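Speaker notes – When the grip signal lies
Analyn Barredo
Spoken version, February 10, 2026. Slots for questions are marked in the text.

Opening

Good morning. I work on the packing software at Woveo. My talk is about one fault, how it got past us, and what we changed. It is a small fault. It didn't hurt anyone and it didn't break a machine. I chose it because it sat in our logs for weeks and we read straight past it.

(Don't spend long on the company. One line is enough.)

The job

The task is grocery packing with two arms and two hands. Items start on the table, and the robot has to put them in a crate. We build and test it in simulation first, in a package called Granutora, and the controller is then passed to our hardware partner, Bautista. The work I'm showing is all from the simulated side.

The table set-up is kept simple on purpose. There is a wooden crate, a butter carton, a small white carton and a few other groceries. Cartons are easy to model and hard to hold well, so they make a fair test.
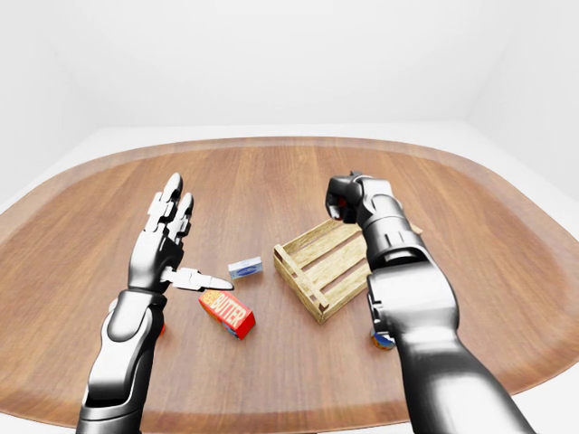 What was the fault?
The controller believed the right hand was holding an item when the hand had closed on nothing. It then carried on to the crate, opened the hand and marked the item as packed.

(Pause. Let people read the log extract on the handout.)

How it worked

The hand reports a grip when two things are true: the fingers have stopped moving, and the motors are pushing above a set level. With a carton between the fingers, both of those happen. With nothing between them, the fingers close until they meet each other or the palm. They stop. The motors keep pushing. Both things are true again, and the hand reports a grip.

We knew this could happen. There was a third check to catch it, which looked at how far the fingers had closed. If they had closed all the way, the grip was to be thrown out. That check had been written for the old hand, the Rokico model, and the new hand counts joint travel from the other end. Fully closed on the new hand looked like fully open to the check. So the check ran every time, and passed every time.

No error came up. The check had a test of its own, and the test passed too, as it was feeding in the old hand's numbers.

How we found it

We had a batch of 400 trial runs from August. The summary said 33 of them had failed, mostly dropped items, and we were fairly pleased with it. Then a colleague wanted stills for a report and started opening the end of each run by hand. She found a crate with nothing in it, in a run marked as a full success.

We went back through the whole batch. There were 9 more like it. In each one the item was still on the table and the log said packed.

(If short of time, skip the next paragraph.)

One detail from the review. We first blamed the cameras, and lost three days to it. The object tracker had the items in the right places throughout. The planner had stopped asking it, as it treats an item as moved once the grip is confirmed. The correct answer was in the system and the part that needed it wasn't looking.

Why it is a safety matter

In simulation, an empty fist over a crate costs nothing. On the real cell it is different, for two reasons.

First, arm speed. Our controller limits speed according to what it thinks it is carrying. A hand marked empty may move faster than a hand marked full. Our fault made the arm slower than needed, which is the harmless direction. Turn it round, with a held item reported as empty, and the arm would swing a load at the higher speed. The same bad check could have produced that with a different item. We were lucky with the direction.

Second, the reach. The planner thought the table was clear where the item had been, so it was free to send an arm through that space. A hand can hit a carton it doesn't believe in. With a glass jar, or with a person leaning in to tidy up, that matters a good deal more.

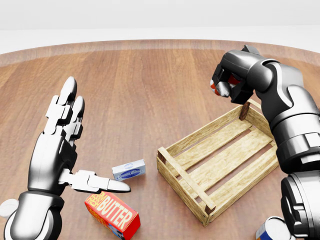

So the planner now has to ask the tracker at two points – once after the hand closes and lifts, and once after it opens over the crate. If the tracker still has the item on the table, the grip is cancelled whatever the hand reports. The arm stops, holds for a moment and goes back to its waiting position. It may try again twice. After that it raises a fault and waits for a person.

This makes each pick a little slower. We had some complaints about that from the people who look after cycle times, and we have kept the check in anyway.

Other changes

The closing check now reads its limits from the file that comes with the hand. If the file is missing, the controller won't start.

Every hand gets an empty-grip test before anything else. We close it on air and expect it to say so.

A run only counts as packed if the final crate contents match the order list. The success flag from the planner is kept in the log but isn't used for scoring.

Still open

Thin items are a problem. A flat sachet leaves the fingers nearly closed, and the closing check throws out good grips. We are trying a lower limit for those, set per item, and I don't have results to show yet. Bautista has asked for the same logs from the real cell, and we'll go through them together.

(Questions. The log format is on the back page of the handout.)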